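Stesness Textile Conservation Study Center
Position announcement: Assistant Collections Cataloger (Household Textiles)
Posted January 21, 2024

The Stesness Textile Conservation Study Center invites applications for the position of Assistant Collections Cataloger. The appointment is full time, 35 hours per week, for a fixed term of 4 years, and is based at the Center's storage and study building on the Mohmand campus.

The Center holds domestic textiles of the nineteenth, twentieth and twenty-first centuries, with particular strength in bedding, table linen and cloth made or bought for weddings and other family occasions. The Mohmand bequest, received last November, added 321 lots to the collection. Most have not been described beyond a single line in the donor's inventory, and the cataloger's first duty will be to bring these records up to the Center's standard.

The position reports to Fathima Ekanayake, Head of Collections, and works daily with the registrar, Uldis Kuusk.

Duties

The cataloger will examine, measure and describe incoming objects; record fiber, weave, color and pattern in the Gustora database; assign subject terms for motifs and inscriptions, including those in non-Latin scripts; and prepare location labels. The cataloger will also assist with rehousing, answer routine inquiries from researchers, and supervise the reading room one afternoon per week.

Household textiles seldom reach a cataloger one type at a time. Applicants should be comfortable separating printed, embroidered and plain cloth that has been stored together, and recording each piece under its own number.
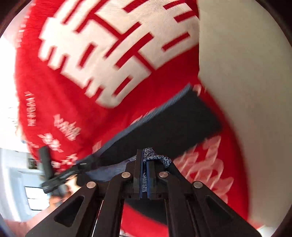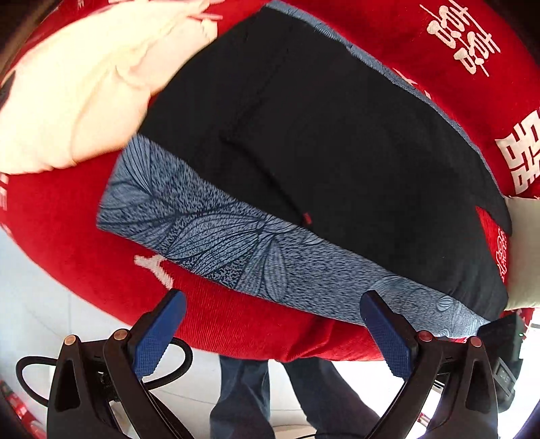 Red textiles with pale motifs, together with black cloth.

Qualifications

Required: a bachelor's degree in textile studies, art history, museum studies or a related field, or equivalent work experience; one year of experience in cataloging or inventory work; clear written English; and the ability to lift boxes weighing up to 35 pounds -- a lift and carts are available on all storage floors.

Preferred: reading knowledge of Chinese, Turkish or Bengali; familiarity with controlled vocabularies; training in the handling of dyed and printed cotton.

Terms of appointment

The first 4 months are a probationary period. Employees receive paid vacation, health coverage and an annual allowance for professional training. Occasional evening work is compensated with time off. The Center does not provide housing.

How to apply

Applicants should submit a letter of interest, a current résumé, the names of two references and one sample catalog entry of their own writing. The sample may describe any textile and should not exceed 70 lines. Materials should be sent as a single file to the attention of Kaan Güler, Office of Personnel. Incomplete applications will not be reviewed.

Interviews will be held in person or by video -- applicants should state their preference in the letter. Questions about the duties of the position may be directed to Ms. Ekanayake.

The Center is an equal opportunity employer. Applicants who require an accommodation at any stage should notify the Office of Personnel.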